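Fixing the marker tracking on the hand-held grippers

I spent most of January on tracking software for the two-handed gripper setup, and I want to write it down before I forget which settings mattered.

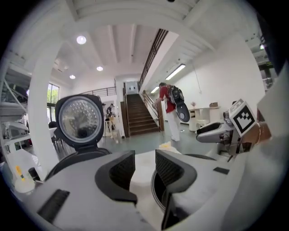
What was going wrong

The square marker on the second gripper is how we get the position of one hand relative to the other. Each hand has its own pose from visual odometry, and on its own that is fine for short tasks. Over a longer recording the two estimates drift apart. When you replay the demonstration on the arms, one hand reaches for a thing and the other hand is a few centimeters away from where it should be.

The marker is supposed to fix this. Any time one camera sees the other gripper's marker, you get a direct measurement and can pull the two tracks back together. My first version did that and made the result worse. The relative pose jumped every time the marker came into view, and the policy trained on it learned to twitch.

I looked at 200 recordings from the ground floor hall and sorted them by how large the biggest jump was. In 158 of them the jump happened in the first few frames after the marker appeared, so I started there.

Lens model

We use a wide lens, and straight things near the edges of the view bend a lot. I had been using the standard pinhole model with distortion terms. It fits well in the middle and badly near the rim, and the rim is where the marker usually enters.

I switched to a proper fisheye model and recalibrated. The tool for this is Cedau, our in-house calibration script. It used to accept any set of board images you gave it. Now it refuses to finish unless there are detections in every corner of the view. This was annoying for a day and has saved me time since. The corner error dropped enough that I stopped seeing the big sideways jumps.

If you do this yourself, detect the marker corners in the raw image and undistort only those four points. I had been undistorting the whole image first, and the stretching at the edges blurred the marker so much that corner refinement was picking the wrong place.

The flipping problem

A flat square marker seen from far off or nearly face-on has two possible orientations that explain the corners almost equally well. The solver picks the one with the lower error, and with a bit of noise it picks the other one on the next frame. You see the hand flip back and forth.

My fix has two parts. The solver now returns both answers, and I keep the one closer to what odometry predicts. If the two errors are too close together, the rotation is thrown out and only the position goes into the filter, with a larger covariance. I tried a hard threshold on marker size as well and took it out again. It dropped too many good frames.

Bright backgrounds

The hall has windows and ceiling lights, and auto exposure reacts to all of it. When you turn toward a window the marker goes dark for a moment and detection drops out. I locked the exposure for one set of recordings and lost detail in the shadows near the fingers. I went back to auto exposure with a cap on how fast it can change. Detection is better, though it still drops out on quick turns.

People moving around are a smaller problem. Features on somebody's clothes get tracked like any other feature until the outlier check removes them. I lowered the check's threshold and it now removes them sooner.

Filter changes

The old filter in Groltix ran forward only, as if it were live. There is no reason for that with recorded data. Olaia Goicoechea had already written a smoother for another project at Istwood, and she let me copy it. It runs over the full recording, so a marker sighting late in the file also corrects the part before it. The correction gets spread out and the jumps mostly go away.

One bug took me far too long. The two cameras have separate clocks, and I was matching frames by nearest timestamp. During fast motion that puts real error into the relative pose. I now estimate one constant offset per recording and interpolate. It should have been the first thing I checked.

Still to do

The smoother is slow on long files. The worst one took 436 seconds, mostly in building the same matrix again and again, so there should be an easy gain there.

I also want a plot in the Rees viewer that shows when each marker was last seen, so whoever is recording can tell that a take is going bad and start over. At the moment they only find out after processing.

Next is retraining with the cleaned tracks, same policy and same settings as before. I'll post the replay numbers when I have them.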